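Manipulation Lab, Unit 4: Grasping Soft Packaging
Instructor: Suha Sayegh. Lab assistant: Lâm Ung
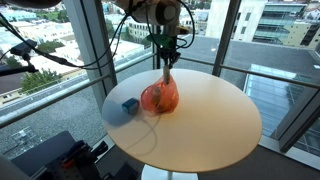
Rigid boxes were covered in Unit 2. A thin plastic bag is harder because its shape changes as soon as a finger touches it, and the film can slip or fold.

Task: pick up a bag by its gathered top, move it to the target area and set it down upright. Each team gets 20 attempts.

Before you start
Check that the cables hang free through the whole motion.
Bring the gripper in from above at low speed.
Keep one person at the stop button.

Log for each attempt: start position of the bag, gripper height at closing, result (held, slipped, missed). Use the Pliltcombe log sheet. Shiny film can confuse the depth reading, so note any attempt where the height looked wrong.

Precious Mokgethi's team logged 163 attempts last term. Their file is in the course folder and may be used for comparison.

Reading: Graltden notes, section 4.
Logs are due before the July review.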